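Rewiring the garage consumer unit before selling up - worth it?

Wodovham Homes and Gardens Forum > Buying and Selling

hedgerow60
We are putting the house on the market in January and the agent has been round. He liked most of it but said the garage electrics "might come up". It was wired by the previous owner, as far as I can tell in the eighties. One double socket, a strip light and a supply for the freezer. I have had a quote of £700 to replace the board and test the lot. Would you do it, or leave it and knock something off if the buyer asks?

Trevor
Leave it. Every survey says to get the electrics checked, whatever state they are in. We sold in Zomadthorpe with a fuse box older than my son and the buyer never mentioned it.

pollyanne_k
I'd do it. Our buyer asked for £4,000 off for electrics and we met in the middle, which was still well over what the work would have cost us. Once it is in writing from a surveyor they treat it as a bargaining point.

Trevor
You could have said no.

pollyanne_k
We could, and then we would have lost the house we were buying. There were four of us in the chain.

Arwel Ifans
Electrician here, retired. Get an inspection report first. Mine used to take a morning for a three bed and a garage. If it comes back satisfactory you hand it to your solicitor and stop worrying. If it doesn't, at least you know what the £700 is for. Ask whether the quote includes the cable from the house to the garage, as that is often the bit that needs doing.

hedgerow60
Thanks Arwel. He didn't mention the cable, I will ask. The other thing is all my bits out there. I do small wiring jobs on trailers and there are tubs of it on the bench. Does that put viewers off? 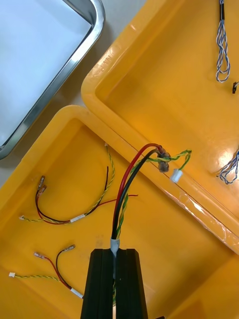

One of the small harnesses, with the yellow tub

Trevor
Can't see anyone caring about that. It's a garage.

pollyanne_k
I'd box it up. People want to picture their car in there, even if they never park in it.

Arwel Ifans
Box it up by all means, but clear the space in front of the board first. The inspector needs to get at it and so does the surveyor. I turned up to one in Hirnine where they had built shelves across it.

Trevor
Still say £700 is a lot for a strip light and a freezer. I paid £91 for a new light and two sockets.

Arwel Ifans
When was that?

Trevor
A while back, I'll admit.

hedgerow60
Inspection booked. He says the cable was not in the original price, so I'm glad I asked. Will post what he finds.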